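Kelly Frota has tried so many robot hands in the past year that she has started giving them handshakes before she reads the spec sheet.

"You learn a lot from a handshake," she said, laughing. "Does it give a little? Does it let go when you ask?"

Frota and her colleague Everaldo Bastos test hands and wrist cameras for Femmont, a small outfit that wants robots to help out in ordinary bedrooms. Their latest comparison put a two-finger gripper from Nulex up against a five-finger hand from Wanenero, each with a camera at the wrist, for 168 tries apiece at picking up soft things.
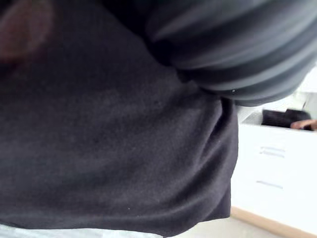

Wrist cameras were the part Bastos most wanted to talk about. He loves how close they get, even though close can be a headache. Sometimes a dark gray fabric takes up most of the view, fuzzy knit and all, and the only clue to the rest of the room is a wedge of white cabinet with somebody's hand on top of it. "A person sees that and thinks, OK, bedroom furniture," he said. "The controller has to work for it. But look at the lint! You can see one speck of lint!"

The gripper was quicker, Frota said, and she still reaches for it when the job is a box or a bottle. Cloth was another matter. It pinched one layer and dropped the rest, or grabbed the sheet along with the thing lying on it. The hand dropped 19 of its tries, and she can describe nearly all of them.

"I was rooting for the gripper, because it's so easy to fix," she said. "Then I watched those fingers close on a rag and I was sold."

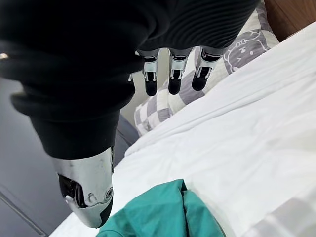 The open hand over the bed, with a crumpled teal cloth just below the thumb.

Next up is the sleeve. Bastos likes the black fabric cover over the hand, but he wants to try a thinner one before they start the next round in May.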